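Ticket: Polling station lookup returning wrong ward after boundary update
Product: Virmont electoral services, council install
Site: Plotdale
Priority: High
Status: Resolved, monitoring

Reported problem

Voters in the new Okoro ward enter their postcode on the council website and are sent to the polling station for their old ward. The candidate list shown underneath is wrong as well. The printed poll cards are correct, so people are ringing the elections office to ask which one to believe. Polling is in May and the postal vote deadline falls before that.

Log

09:12 Reproduced with a postcode from the office's call sheet. The lookup gives ward 9. The register gives ward 12.

09:30 Checked the register export. All addresses in the new ward carry the right code, so the fault is on the website side.

09:55 Cleared the page cache on both web servers. No change. Tried a private window and a phone on mobile data, same result.

10:20 Asked the office for the list of postcodes callers had complained about. They sent 11. Every one of them is split by the new boundary, with some houses on each side.

10:45 Checked the file store, which shares a disk with the lookup tables.

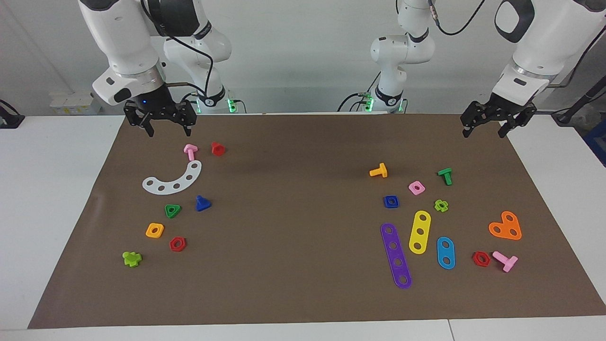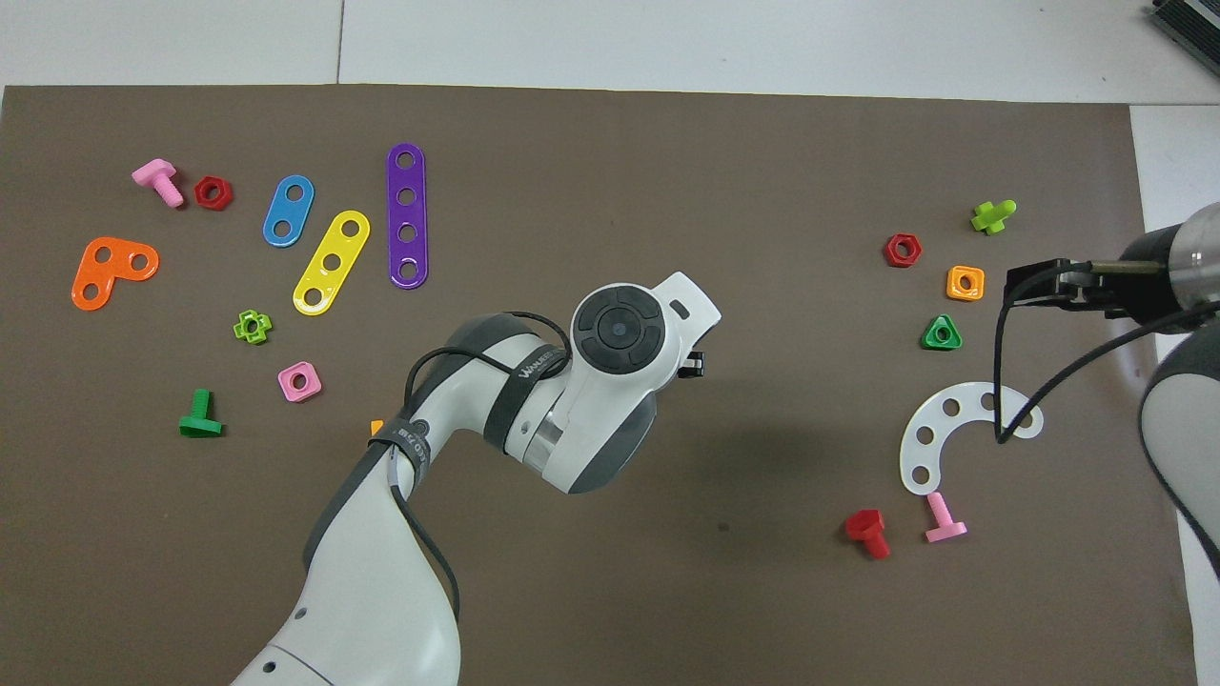

11:05 Disk has plenty of space and permissions are as they should be. File store ruled out.

11:25 Found the cause. The lookup matches on postcode alone and takes the first ward it finds. Before the boundary review no postcode in Plotdale was split, so this never showed up. The address picker that should appear for split postcodes is switched off in the Flarkov settings file.

11:40 Switched the picker on in the test copy and reloaded the table. Ran 200 addresses from the new ward and its neighbours against the register. 9 did not match.

12:15 The 9 are flats in a single block with no flat number in the website's address file. Asked for a fresh address file. In the meantime those flats get a message with the elections office phone number instead of a polling station.

13:50 Change approved by the office and made live. All 11 postcodes from the call sheet now ask for an address and return the right station and candidates.

Still to do

Load the new address file when it arrives and remove the temporary message.
Add split postcodes to the checks run before each election.
Office to decide whether to post a notice for people who used the lookup before the fix.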